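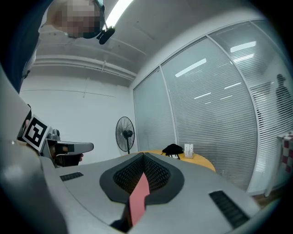 Inside the Tarigan fabric room on Drotasgate.

Fabric room opens in former Drotasgate office
06/03/2022

FLOKBRIDGE – A lending room for backdrop cloth, table covers and costume fabric has opened at 318 Drotasgate, in space that was used as an office until last November. Residents and local groups can borrow from it free of charge for up to two weeks at a time.

The room is run by Tarigan, the nonprofit that already operates the tool library on the Nivitport side of the river. It held a soft opening in the spring for school drama clubs and is now taking bookings from anyone with a Flokbridge or Nivitport address.

Most of the stock came from the old Nivitport playhouse, which cleared its storage when the building was sold. The rest was donated by households and by a dress shop that closed over the winter. Black cloth makes up the largest share, followed by plain colors and a smaller group of prints and checks.

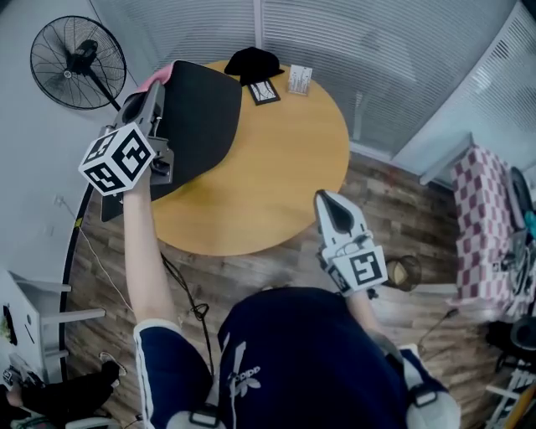 Reading time: 3 minutes

The work of checking and folding is done at a round light-wood table near the windows. Large pieces are folded into a rough square first, then turned and folded again until they fit the shelf. A cloth that is bigger than the table has to hang over the side while the first folds are made, and Tarigan says a larger table is on its list for the fall.

White blinds cover the windows, and Tarigan plans to keep them lowered on bright afternoons. Dark fabric fades when it sits in direct sun, and several of the playhouse drapes arrived with pale stripes along the folds. Those pieces have been kept for rehearsals and for use as drop cloths. They are marked with a tag and can be borrowed without a deposit.

The room also has a standing fan. The building's cooling system does not reach this end of the floor well, and the group has asked the landlord for a quote on a second vent. No date has been set for that work.

Everything that comes back goes through the same steps. The cloth is shaken out, checked on both sides for stains, pins and tape, and folded the same way each time. Anything that needs washing goes into a separate bin. Small repairs are done on site, and larger ones are sent out. Tarigan asks borrowers not to iron anything before returning it and not to use safety pins on the stretch fabrics, which tear easily.

Borrowers may take up to 7 pieces per visit. The deposit is $50, returned in full when the fabric comes back, and schools do not pay it. Late returns are not fined, but a group that keeps fabric past its date cannot book again until it has been returned.

Pieces can be reserved by phone or at the front desk of the tool library. There is no online catalog yet. A printed list with sizes and colors is kept at the door, and a copy has been sent to each school office in the district. The list gives the finished size of each piece – width first, then length – along with a note on whether it has grommets, ties or a plain hem.

Hats and other small costume items are not part of the lending stock for now. Tarigan said it did not have the shelf space and would look at the question again after the school year starts. People with costumes to give away are being directed to the playhouse association, which still collects them.

Donations of clean fabric at least two yards long are accepted during opening hours. The room cannot take curtains with metal weights, foam-backed fabric or anything that has been stored in a damp basement. Donors who are unsure about a piece can bring in a small cut of it.

Parking is behind the building, with the entrance on the alley side. The elevator is working again after repairs last month, and carts for heavier drapes can be borrowed at the loading door. Carts need to be back before closing.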